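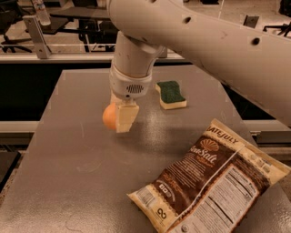 Cell 2, arm over the table with the orange ball in the gripper. Sponge and crisp bag in their usual spots.

Home | Notebook | Cells | Spares | Log in
Search this notebook Go

October, started 8 in the morning

Gripper on cell 2 has been losing its zero again. Kereama's overnight job stopped at cycle 2359 with a finger position fault, and the log shows the closed reading creeping up for a long while before that. Same fault as in the spring, when we swapped the finger and called it done. This time I wanted to go through the whole thing in order and write it down.

Power off at the cabinet, brake check, then the finger off. Both screws were tight. There was grit packed in behind the mounting face, fine grey stuff, probably off the table. Brushed it out and wiped the face with a dry cloth. No solvent on the pale fingers - Brinthorpe had one go chalky after that and I don't want to repeat it.

Vent slots on the front of the gripper housing: went over them with the soft brush and the small vacuum. Don't use the air line here, it only drives the dust further in.

Refitted the finger to the torque on the Mimmont card, powered up and let it sit for 40 minutes before touching the zero. The reading does move as the motor warms up. I think part of the spring trouble was that we zeroed it straight from cold.

Zero routine run 5 times. First result was off from the rest, the other four agreed, so I threw the first away and saved the mean. The old offset is still in the Wurnaser config folder with "old" on the end of the name, in case somebody needs to go back.

Test set is the same as always: orange ball, scrub sponge, Sea Salt crisp bag. The ball is the one to watch for zero, as it shows up a bad offset before the sponge does. The sponge gives, so it will hide a fair bit of error. The bag is there for the crinkle and the odd shape and it stays at the front right corner of the table, laid at an angle. Please don't swap it for a different bag halfway through a run, the grasp settings are tuned to this one.

Ball position for the low check is on the table, close in against the left side of the finger, with the arm straight down.
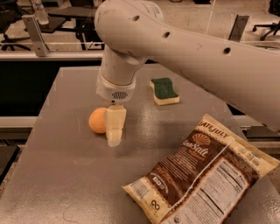

Still to do

- Look at the cable where it enters the arm. Not opened today.
- Nahuel Bustos has the spare finger on his bench, ask for it back.
- Wipe the table down before each long run. Add to the start sheet.
- Scratch on the left of the table top: leave it, it is out of the pick area.
- Rerun Kereama's job from the beginning with the new offset and plot the closed reading against cycle number.

2 comments | Share | Print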